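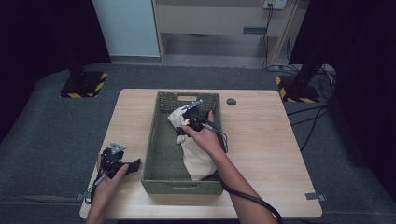

2023-12-22. Second madder bath, Kavby root. The first bath in September gave a brown that I did not like, and Martim Carrilho thinks the temperature was the cause. I looked in my old pages and he may be right: I wrote 84 degrees there, with no note how long it stayed so high. Today I went slower and held the pot much lower. Another problem was small pieces of root that stuck in the fibres. A cloth bag with a drawstring, like the cream one in the olive green basket, would hold the chopped root well, so next time I will sew one only for madder and never use it for another colour.

Weights: 113 g of dry yarn, the Zeren two-ply, already mordanted with alum. I soaked the root overnight and poured away the first water, which was yellowish. Then fresh water, a spoon of chalk, and the pot on the small ring. The skeins went in when the bath was only warm to the hand. I turned them every 15 minutes with the glass rod and wrote the colour each time – pale salmon, salmon, brick, and then no change that I could see.

Cream is the hardest base to judge by lamplight. I should always compare the swatches at the window, next to an undyed piece.

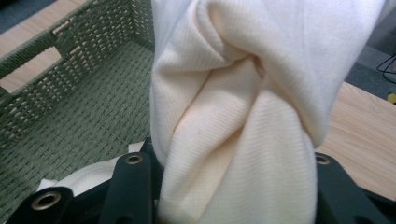
Cream rib knit.

Rinsing took longer than I planned. The water was still pink after the fourth change. I did not wring the skeins, only pressed them in a towel. Martim prefers to leave them in the cooling bath until morning and rinse after. I kept two skeins back in the pot to try his way, and tied a red thread on each so we do not mix them.

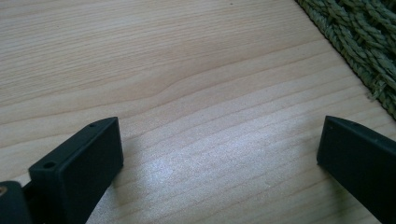 The Rácz thermometer reads higher than the old one, and I don't know which of them is wrong. Both must be checked in boiling water before the next bath. If the old one was wrong in September, then my note is wrong also.

To do: order chalk from Cleltov, cut the colour cards, ask Martim for his page about weld. The spent root is in the jar on the shelf, please don't throw it out – I want a third bath from it.

Notebooks > Dye room > Madder
Search this notebook
Enter a word or date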